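Selling cakes at the Wednesday market - what do you charge??

Trekine
Started doing small cakes from home in March. Got a stall at the Jurkby market, table fee is 335 for the season. Cant work out pricing. Ingredients are fine but boxes and labels are eating me alive. Anyone buy in bulk?

gunnbakes
Boxes, always bulk. I get 600 at a time from Kurnano, white cardboard, black edges, "Handmade" on it. Looks like this.

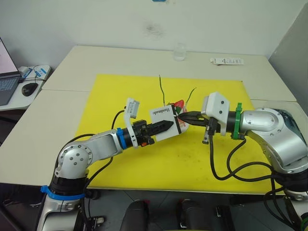 white cardboard box, yellow mat

Way cheaper than the craft store. Need somewhere to stash them though.

Trekine
600! I have one closet. Do they do smaller packs?

jurkby_mom
Skip printed labels. Waste of money imo. Good cake sells itself. I write the flavor on with a marker, done.

gunnbakes
Disagree. People at a market want to know it's not from a factory. I went with a card, one word on it. Ordered 3000, still going thru them.
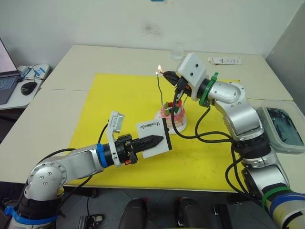 small cake + "Handmade" card

jurkby_mom
3000 cards lol. And who at a market thinks its factory cake? Put the allergens on there if you're printing anything. Thats the part customers ask me about.

gunnbakes
Allergens go on a sticker on the bottom. Separate thing.

oven_door_gunn
Check your county rules before ordering ANY labels. Mine wanted the kitchen address on there too, had to redo the whole batch.

Trekine
ugh ok. Calling them tomorrow. Still no one answered the price question - thinking 4 dollars a slice, whole cakes I have no clue

jurkby_mom
4 is too low. Add up your hours first.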